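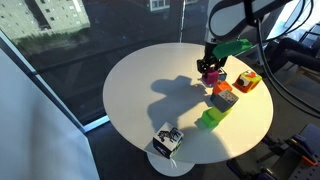

Loose toy blocks are a real business, small but real, and the woman who runs Lolanik has been at it long enough to have opinions about every colour going. She buys mixed lots, the bottom of the toy box stuff, and sells them on as sets that sort of belong together. Got there late morning, sun pouring in, greenery outside and a big pale building with its rows of windows. White table with the colours going across it in a slanting line, magenta at the back, then orange, then a grey one with little holes in the top, then two lime greens. She was already talking before I'd found a pen. "The zebra goes at the front. People like an animal. You put a plain one at the front and they walk past."

The zebra is black and white and has a bit of thin white string or a tag hanging off it. I asked if it comes off. "Leave it. Every parent asks and then every child goes straight for it. It's the best bit, as far as they're concerned."

She started with one box. A relative's loft, a carton with Somora written on the lid in felt pen, half of it blocks and half of it jigsaw. The jigsaw went to the charity shop. The blocks she washed in the bath and couldn't put down. "I was meant to be clearing the loft. I was sat on the bathroom floor putting pinks with pinks."

That was a June. By the next one she had a shelf unit, then two, then a room. Stock on the day I went was 1338 blocks, she had it on a card by the kettle. And 172 of those are what she calls orphans — no match, no set, no idea where they came from. Does it bother her? Bit of a pause. "It used to. I used to sit up looking for the other half. Now they've got their own tub and the tub sells better than anything."

Orphans go for 30p each, pick your own. Children with pocket money, mostly, and a surprising number of grown ups buying one thing for a windowsill.

I asked what makes a good set and got a long answer, some of which I missed. The gist: do not match. Her word for a fully matched set is "dentist". As in, what you'd find in a dentist's waiting room. She wants a grey in there to calm things down, she wants one dark one, and she wants textures. Studs, dots, holes, spikes if you can get them.

"Small children don't care that it's orange. They care that it's bumpy. You hand a baby a smooth one and a bumpy one and watch. Bumpy every time. Then in the mouth."

And height? She likes to see them piled up before she decides. A row tells you about colour, she says, a pile tells you wether they get on. Some faces grip and some slide. Studs on top look lovely but whatever you put on them sits a bit proud. 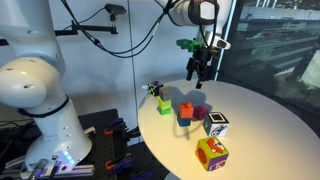 Grey on yellow-green on green, the orange on the teal, and the fox at the front.

The fox block is her favourite at the moment and she's not shy about it. Yellow-green, orange and purple, a cartoon face and a great big orange circle. Bigger than she'd normally put with the others? "Looks it from where you're standing. I don't mind a big one. You need a boss."

There's also a small black and green one with spikes, at the back, which I'd have called ugly. Didn't say so. She said it for me. "Hideous, isn't it. It'll be the first to go."

Where does the stock come from. Nurseries closing, house clearances, people moving. One regular source is a clearance firm, Skurska, who ring her when they've got a toy box and can't be bothered to go through it. She pays by the crate, unseen. The best one had a full alphabet in it, the worst was nearly all marbles and a sandwich. She kept the marbles.

Cleaning takes most of the week. Warm water, washing up liquid, an old toothbrush for anything with dots or holes. Bicarb for pen. Biro she's given up on. "If somebody's drawn on it in biro it goes in the orphans and I call it signed."

Printed ones get a damp cloth only, no scrubbing, she learnt that on a farmyard set that came out of the sink with no farmyard. She still has the pig. It is a pink square with a tail.

Has she ever been tempted by new stock? She did try it once. A wholesaler's catalogue, a range called Panganiban, very tasteful, beiges and so on. Ordered a box. Sold two. The rest she's using as bookends, I could see her point about them, they were hard to tell from the skirting board.

"I can't tell you how sad they looked. You want to be able to see it across the carpet. You want to be able to find it before you tread on it."

We got onto the pictures then. The printed sides, I mean. I'd assumed the animals were the draw but she says houses do nearly as well. A child will make a street out of one house, she's seen it. The one house, and then everything else gets to be next door. There's one on the go now with a bright red-orange roof and a small blue arched door and she has had two people after it already. 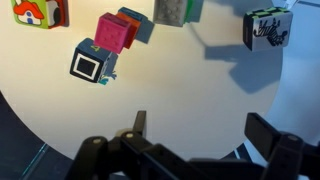
The house at top left, the zebra over on the right.

Colours next to each other matter more than she lets on to customers. Pink then orange then a dark slatey blue, that's a run she comes back to. The dark one stops it being sweets. Lime green she puts at the edges. Yellow she's short of, nobody gives up yellow, no idea why.

Does she play with them herself? Big laugh. Then yes, obviously. Most evenings, radio on. Thirty years in an office before this, filing mainly, and she reckons this is the same job with better colours. You pick a thing up, you look at it, you decide what it goes with. Sometimes you change you mind the next day and move it.

"My sister says it's not work if you're enjoying it. I said come and do the toothbrush bit then."

Postage is the headache. Blocks are an awkward weight and an awkward shape and rattle in transit, so she packs with newspaper, and people write back about the newspaper. One lady finished the crossword and posted it to her. She's stopped doing sets over a dozen for that reason (the weight, not the crossword).

Plans? A few. She'd like a proper counter. She'd like to stop keeping the clean tubs on the stairs. There's a list of people waiting on animals, and a nursery wants textured ones only, any colour, as many as she can find, which means going back through every tub with her eyes shut, feeling for dots. She's looking forward to that one.

Orders for the next lot close on 24th December and then she's shutting for a bit. Orphans are in the tub by the door, 30p, put the money in the jar. I came away with a green one. Bumpy.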